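Trying Out the Vendurholm Home Helper Kit Before You Buy
Last updated: August
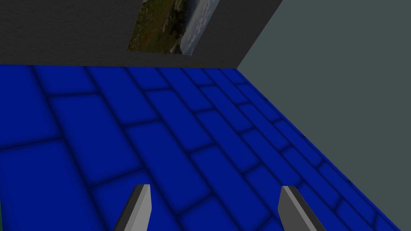

I have been putting off a helper arm for the kitchen for ages, so when Vendurholm offered its practice program for 10 dollars I thought, well, why not! You set up a pretend room on your computer and let the gripper loose in it (far kinder to your good mugs). A few tips from my evenings with it:

Start with a bare floor and add things later. Drive the hand around first and get used to the tilt of the view, which made me a bit seasick.

Keep the speed at 50 or under. I went up to 60 and lost track of the corner completely.

Save your room before changing the tiles, or you'll be laying them all over again, as I did, twice.

Comments (2)

Fuseini Baidoo: Does it run on an older laptop?

Levville Mum: Mine took nearly 10 minutes to load, but fine after that.

Contact | © Nartey Home Tips | Back to top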